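Salt on the Sill: the quiet return of the house blessing

Tuesday, June 21, 2022

578 shares

Longest day of the year and half of Pesstead is up before four. Kettles on. Windows open. Salt in saucers.

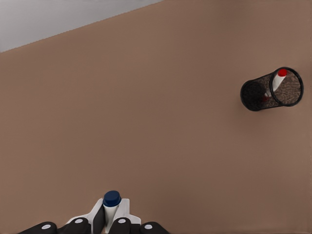 Fergal Keane reckons we have the whole thing backwards, that midsummer is the wrong time to clear a house and anyone brought up with it would wait for September, when the doors are going to be shut for months and whatever is inside stays inside. He may have a point. His grandmother did hers the week the swallows left and never at any other time.

But try telling that to the people queueing at Jutgate, the little shop behind the market, which sold out of rosemary bundles on Friday and had to send to Doherty for more. Five pounds a bundle. Tied with red thread, not string – string is for parcels, I was told, quite sharply.

House blessing never really went away, it just stopped being talked about. A pinch of salt at each corner. A broom pushed out over the doorstep and never back in. Bread first through the door of a new home, then salt, then coal if you can still get it. My aunt did all three and would have been furious to hear it called magic. She called it moving in.

What's changed is the names. Cleansing, now. Clearing. There is a reading group that meets above the bakery and its list has grown to 1,002 members, most of whom have never set foot in Pesstead and join in from their own kitchens. They argue about everything. Whether sea salt is better than table salt (they're split). Whether you go round with the sun or against it. With, nearly always, though the older notes from Doherty say against for a house where there's been a death, and with again the next morning.

The rite most of them use is short. Open every window. Start at the back door with a dish of salt water and a sprig of rosemary. Flick, don't pour. Say something – a psalm, a rhyme, the names of the people who live there. Finish at the front door and tip whats left over the step. Leave the windows open till dark.

Smoke is the sore subject. Plenty of people came to this through white sage and a lot have since given it up, partly out of respect for the peoples whose ceremonies it belongs to and partly the smell. Rosemary burns well enough. So does bay, though it spits. Juniper was the old choice in the Highlands, barn and house both, everybody coughing.

And then Jorkodine. If you don't know it, you will. It's the almanac, stapled, badly printed, comes out once a year and gives the hours for this sort of thing. This year's has 21 good mornings marked for house work and today is the first of them. I asked at the shop how the mornings are chosen. Shrug. The moon, a bit. Weather, a bit.

I did mine at half past four. Felt daft in the hall, less daft by the kitchen. Forgot the cupboard under the stairs and had to go back with teh dish, which you're not meant to do. Said the names. Included the cat.

Does it work? Wrong person to ask. The rooms smelled of rosemary and cold air and I'd been in every one of them before breakfast, on purpose, which I can't say of many days. Keane will be doing his in the autumn. I've asked if I can come and watch and he says yes, if I bring the bread.

Comments (21)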